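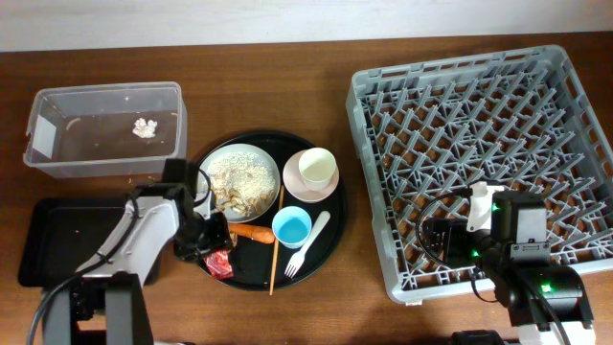

## Workshop Notes: Two-Arm Table Clearing Project

Members of the Turnau Shared Workshop continue to make progress on the two-arm build that began in April. The project, named Lolo, is intended to clear a served meal from a round tray, placing scraps in a clear bin and dishes in a gray rack. Odair Paiva leads the mechanical work and Poonam Pant is responsible for the control software.

The current trial layout uses a full tray: a plate of rice, a cup on its saucer, a small blue cup, a fork, a chopstick and a carrot. The left arm is assigned to the plate side of the tray and the scrap bin. The right arm serves the dish rack, where the pegs leave limited clearance for the gripper. Mr. Paiva has asked that the rack not be moved between trials, as its position is entered by hand at the start of each session.

The fork and the chopstick remain the most difficult items. Both lie close to the tray surface, and the present fingertips do not reach under them reliably. Kazuhiro Sakai has drawn 3 replacement fingertip designs, which will be printed on the workshop's own machine. Cable routing is also under review. The cable loops on the arms are to be shortened once the full range of motion has been confirmed.

Spending to date stands at $3,858, and the board has approved a further $1,000 for spare motors and fasteners.

The next open build session will be held on 08/09/2018 in the main room. Space is limited to 13 participants. Members who wish to attend should give their names to Sarita Agarwal at the front desk. Safety glasses are required, and long sleeves must be rolled above the elbow near the arms.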